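3.2 Ablageflächen am Waschplatz

In den Haushalten der Siedlung Milar wurde erfasst, wo Gegenstände des täglichen Gebrauchs nach dem Waschen abgelegt werden. Von 22 Waschplätzen hatten 15 eine durchgehende Platte mit eingeformtem Becken (Abb. 3). Bei dieser Bauform liegt die freie Fläche neben dem Becken — der Rand selbst dient meist nur kleinen Dingen.
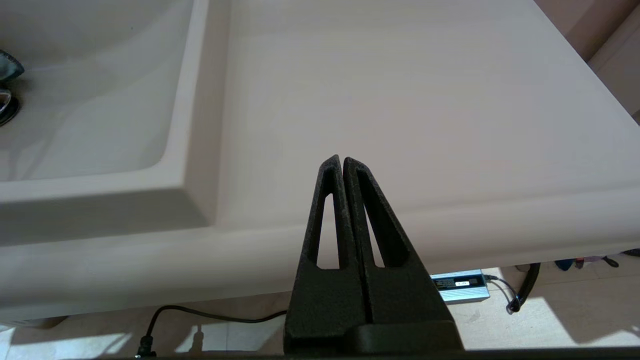 Abb. 3: Weiße Platte mit rechteckigem Becken und gerundeter Vorderkante, darunter beiger Fliesenboden.

Der Rand sei zum Abstellen zu schmal, meinte Wian Mnguni im Gespräch, größere Flaschen stelle er deshalb immer auf die Platte, auch wenn sie dann beim Wischen im Weg seien. Ähnliche Aussagen liegen aus zwei weiteren Haushalten vor. Für die Auswertung wurden Rand und Platte daher getrennt kodiert. Gegenstände auf dem Boden blieben unberücksichtigt; sie werden in Abschnitt 3.3 behandelt.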